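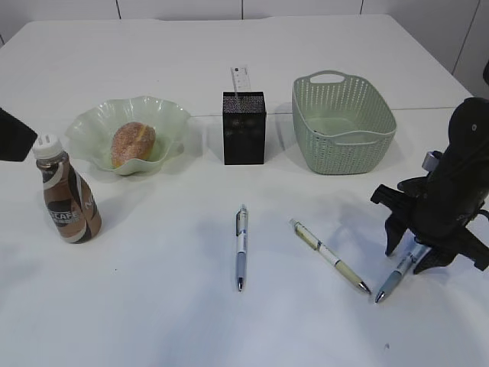
Talks > Office habits > Clearing a shared table

Last updated 16/01/2019

Speaker notes, Ankica Softić

Start with the shared table at Flitach. It seats 6 and everyone puts things down on it. Ask the room what their own table has on it right now and wait for answers. Then go through the usual kinds: food, drinks, pens, and the containers meant to hold them. A bread roll in a green glass bowl, a bottle of coffee, a black pen holder with a white card sticking out of it. Point to the mint-green basket on the right. It has nothing in it, so small things could go there. Pause.

Next part is pens. Keep this short. At Bindirora we ordered 88 pens in July and people still asked to borrow one. My rule is one holder per table, and a pen goes back in when you stand up. 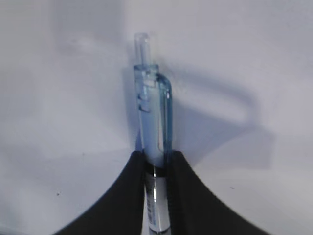 Click pens are easier to share than capped ones. There is no cap to lose. Test each one on scrap paper on Friday and throw out any that skip. Refills are fine if somebody will do them.

Food goes last. Bowl to the kitchen at the end of the day, bottles to recycling. Take questions, then hand out the one-page list.

Contact | Copyright Flitach | Back to top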